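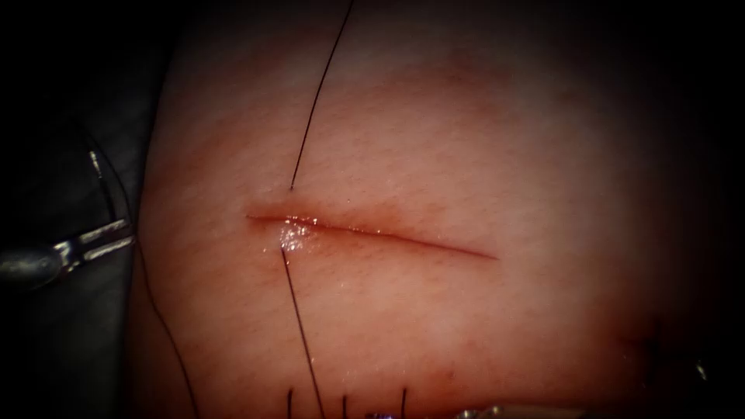

Notebook / Network models

18 May 2025

Reran the orientation-tuning fit on the Farkik network with the corrected stimulus set. 1,667 grating images in, 1,000 for training and the rest held out. Noise added at the middle layer only. Leena's earlier run had it at the input as well, so the two tuning curves can't be compared directly. 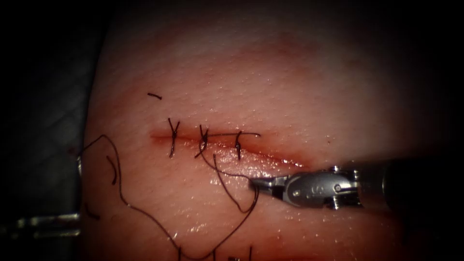 Tuning width narrows when the feedback weights are frozen. Seen in both seeds. Could be an artifact of the 40 ms time bin - Teodoro used the same bin in October and got a similar dip. Response peaks at step 620, then drifts.

To do:
Repeat with a shorter bin, same seeds.
Ask Estrella for the unit labels from layer four.
Plot held-out error separately for low contrast - the pooled number hides it.

Weights saved under Brivano, second folder.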